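4. Good practice on the day of recording

In Section 3 I went through what the written rules say about hand-held gripper work in people's homes, and anyone who read it will have noticed that they say very little. Most of the standards we could lay our hands on were written for fixed arms behind fences. They have plenty to say about stopping distances and almost nothing about what to do when the gripper is in your own hand and you're standing in somebody's spare room. So for the Kondia study we wrote our own rules, tried them out, threw a few away, and what follows is what was left.

The first rule is a dull one and I'd defend it to anybody: the room stays as it is. Our early sessions at Jundale were done by people (me included, I'm afraid) who tidied up before they started. We folded things, shut cupboards, moved the chairs back against the wall. It felt polite! But when we looked over the recordings in February we had a set of homes that looked like no home any of us had ever lived in, and we dropped the lot. The rule now is that an operator may move an object only if it's a trip hazard or if the householder asks, and either way it goes in the session log.

The second rule covers the working area. Before recording, the operator picks one container and one object, says both out loud, and checks that both hands can reach the container without crossing. We argued for ages over whether crossing should be banned outright. Platel, who built our first wrist mounts, wanted a hard ban to protect the linkages -- I wanted to leave it to the operator. What we settled on is that crossing is allowed once the session has begun, but a session may not be set up so that it needs it.

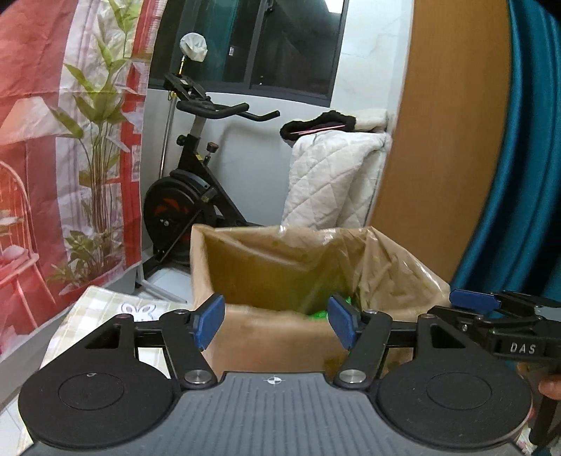 Linings and bags deserve a rule of their own, and they got one after a lot of grumbling. Thin plastic is a nuisance. It catches the light, it clings to the pads, and it shifts when you let go of something. Some of our operators had got into the habit of pulling the lining out first, and you can see why, but then the recordings teach a robot about a world where boxes never have bags in them. Under the present rule the lining stays in. If it snags, the operator opens the pads fully, waits for 2 seconds and draws straight back. No shaking, and no using a bare finger to free it while the gripper is closed. That last bit is the only rule in this section with a safety reason behind it, and it's the one we repeat most often in training.

Fingers, then. The handle is the only place for them. We ask operators to keep everything else clear of the links, and we check it from the recordings afterwards (Figure 4 gives the checking sheet, which we borrowed more or less whole from the Ó Riain workshop notes). A slip on the sheet doesn't get anyone told off. It does mean the session is looked at by a second person before it goes in.

How well did people keep to all this? Better than I'd feared. Of the 3000 sessions recorded under the final rules, 200 were sent for a second look and 70 of those were left out of the set. Most of the 70 were down to set-ups that forced a crossing, so the argument with Platel is by no means over.

Figure 4. Checking sheet for hand position, version of 27/06/2021. One sheet is filled in per session and kept with the log.

The householder's side of things needs rather more care, and I'll take it separately in Section 5.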